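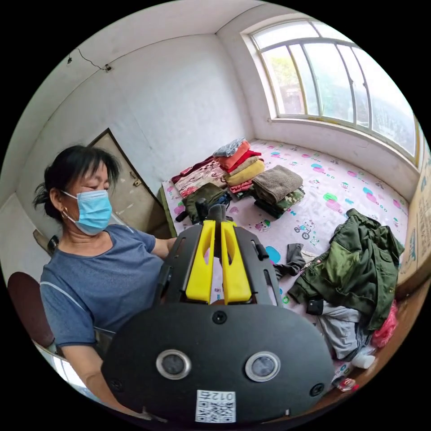 Search the newsletter Enter keywords Go

Spare room hosting starts again in October

The town's spare room hosting list reopens in October, and the Tindall Housing Office is asking anyone with an unused bedroom to think about signing up for the winter. The list matches residents who have a room to let with people who need one for a few months. Most of the guests are trainee nurses and care workers on placement at the hospital. Others are between leases, or have started a job here before the rest of the family can move.

Last winter the office had more requests than rooms from the first week on. Reece Pickering, who runs the list, said the shortage was worst on the east side of town, near the hospital and the Flenano bus depot, where early shifts begin before the first bus. Rooms within walking distance of either place are wanted most, but the office will take rooms anywhere on a bus route.

What hosts get

The monthly payment stays at $400 for a single room, including heat, water and internet. It is paid by the office on the first of the month, so hosts do not have to collect rent themselves. Stays run from one month to 5 months. Either side can end a stay with two weeks' notice, and the office will try to find the guest another room.

A deposit is no longer taken from guests. In its place, the office carries a damage fund that will cover up to $2,000 per stay. Hosts need to report damage within 7 days of the guest leaving, with photos if possible. Ordinary wear, such as scuffed paint or a worn rug, is not covered.

What the room needs

The room must have a door that closes, a window that opens, a bed, and somewhere to put clothes. A small room is fine. Some of the most requested rooms last year were also the smallest on the list, and guests who work long shifts mostly want quiet and a decent mattress. A desk is useful for students but is not required.

Smoke alarms are checked at the home visit, along with the lock on the front door and the way out at night. The visit takes less than an hour. If an alarm is missing or out of date, the office will fit a new one at no charge and the room can still go on the list.

Bedding is the thing hosts ask about most. You can supply it or ask the guest to bring it, but say which when you fill in the form. Two sets of sheets make changeover easier. Hosts who would like to buy a mattress protector can get one at a discount from Grusard on Mill Street by showing their host letter.

Getting the room ready

Sayaka Yokoyama has hosted for three winters and let us have her notes for new hosts. She clears the closet completely, including the top shelf, and leaves a dozen hangers. She strips the bed the morning a guest leaves and keeps the window open until lunch, then turns the mattress before making it up again. She vacuums under the bed before she does anything else on the floor.

She also writes down how the house works on one sheet of paper – trash days, the shower that runs hot, which shelf in the fridge is free, what time the dog goes out. "I used to tell people all of it at the door," she said. "They had just got off a bus with two bags. They didn't hear a word."

Her other advice is to talk about visitors, laundry and kitchen hours in the first couple of days. The office has a short house agreement that covers all of these, and both host and guest sign it. You can cross out parts that don't apply.

Tax and insurance

Hosts should tell their home insurance company that they will have a paying guest. Most policies allow one, though some ask for a small extra charge. Renters can host too, with written permission from the landlord. The office has a form letter for this.

How to sign up

Forms are at the housing office counter and at the library desk. You can also ask for one by phone. Existing hosts do not need another home visit unless they have moved or changed rooms, but they do need to send in the dates they are free. An evening session for new hosts will be held in the Cleltum Room at the library at 6:30 p.m. in October, with the date posted at the counter once it is set.

Contact us | Copyright Tindall Housing Office | Back to top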